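Resources > Working Well > Checklists > Goal and Motivation Programme Inspection

Last updated: Nov 2, 2024

Goal Programme Inspection Checklist, with comments

Use before signing up staff, and again once the programme has been running for a while. Mark each line Pass, Fail or Not Shown. A line the provider talks around counts as Not Shown. The comments come from going through two programmes with this list in June, Vendik and Grarkeo, plus a short look at the Balogun workbook. I went in doubtful and I still am, though less so about some parts than others.

Section A. Claims

A1. The provider states what the programme is meant to change, in words a new starter would follow.
Vendik: Fail. "Unlock your forward self" is on the cover and again inside the cover. I asked what a person would be doing differently by the end and got a second brochure.
Grarkeo: Pass. People set one goal, review it weekly and stop or carry on after 6 weeks. Dull, but I could explain it to someone at a bus stop.

A2. Success figures say who was asked, when, and how many dropped out.
Vendik: Fail. The sales page gives 1,912 "goals achieved". A goal is ticked as achieved by the person who set it, and the form lets you reword the goal before ticking. One sample answer had gone from "run a half marathon" to "be more active".
Grarkeo: Not Shown. They say 417 people finished. They don't say how many began.

A3. No promise that everyone benefits.
Vendik: Fail. It says 100 per cent on the front page.
Grarkeo: Pass.

A4. Testimonials can be traced to a real workplace.
Fail for both. First names and a job title are no use to anyone.

Section B. Pressure and wellbeing

B1. Taking part is voluntary, and saying no has no effect on pay, rota or appraisal.
Check the appraisal form as well as the programme leaflet. At one site the leaflet said voluntary and the appraisal form had a box headed "Programme goals met". Mark that a Fail however nicely it is explained.

B2. Nobody has to share a personal goal with a manager or in front of a group.
Vendik opens with a circle in which each person reads out "the thing holding me back". There is a line saying you may pass. I have sat in enough of these circles to know what passing feels like when you are seventh out of eight. Fail until the exercise is moved or dropped.

B3. The material says what to do if someone is low, exhausted or unwell.
Grarkeo has half a page, with a plain instruction to stop and talk to a doctor. Pass. Vendik has a paragraph about "dips" and advises getting up earlier. Fail. Tired people told to sleep less will be more tired.

B4. Missing a goal carries no forfeit.
Look for leaderboards, red and green charts, and "accountability partners" chosen by someone else. Balogun uses a wall chart. It can be left in the box, and I would leave it there.

B5. Workload has been looked at first.
Most programmes hope this line will be skipped. If a team is two people short, low motivation is a fair reading of the rota. Mark Fail if no one has compared hours and tasks before buying. 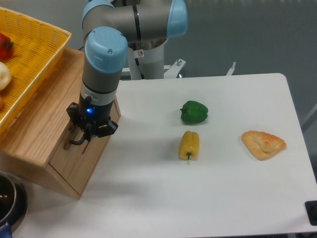
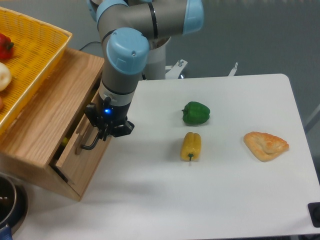
FILED UNDER: WORKPLACE GOALS

Section C. Method

C1. Goals are small enough to start this week.
Grarkeo: Pass. The first sheet asks for something you can begin with what you already have.
Vendik: Fail. The first sheet asks for a ten-year vision and leaves four lines to write it on.

C2. The goal can be dropped without a lecture.
Some goals are bad ones. People find out they never wanted to learn bookkeeping, and that is worth finding out early. Vendik's online sheet has no button for removing a goal, only "pause" and "recommit". Balogun has a page for crossing things out, and it is the best page in the book.

C3. Rewards are sensible.
Watch for prizes that go to the people who already had time to spare. Also watch for the reward turning into the goal. I have seen step counters shaken by hand under a desk.

C4. Reviews are short and have a fixed end.
Ask to see the review sheet. If it has more than one side, people will fill it in on the last day from memory. Grarkeo's is one side. Pass, with the comment that question four and question five ask the same thing.

C5. Advice allows for shift workers, carers and people with health conditions.
Fail for both. Every morning routine in both packs assumes the morning is free. Grarkeo said a night shift version was on its way. I will change the mark when I have read it.

Section D. Records and privacy

D1. Staff know who can read what they write.
Both programmes keep entries on Plustport. The setting that hides entries from managers exists, but it was off on the account I was given. Check every account yourself. Don't take "it's off by default" or "it's on by default" from anyone.

D2. Entries can be deleted by the person who wrote them.
Partial, which on this form means Fail. The text goes. The title of the goal stays on the summary page, and titles can be very personal.

D3. Reminders can be switched off.
Pass for both – three menus down, but they do go off.

Section E. Cost and leaving

E1. The full price is in writing, with add-ons.
Vendik: Fail. The coaching calls are called "included" on one page and "available" on another.
Grarkeo: Pass.

E2. The contract can be ended part way.
Read the renewal clause aloud to somebody. If either of you has to go back over a sentence, mark Not Shown and ask for it again in plain words.

E3. Someone has asked staff what they would spend the money on.
Not Shown in either case. My guess is chairs.

Scoring

Any Fail in Section B: do not start. Fix it first, then inspect the whole section again.
Any Fail in Section D: do not enter names until it is cleared.
More than two Fails in Section A: treat every other figure from that provider with care.
Fails in C and E: up to you, but write down why you went ahead.

Result on this round: Vendik not recommended. Grarkeo may be tried with one willing team, entries hidden, C5 still open. Balogun not fully inspected, as the leader's notes were missing from the copy I had.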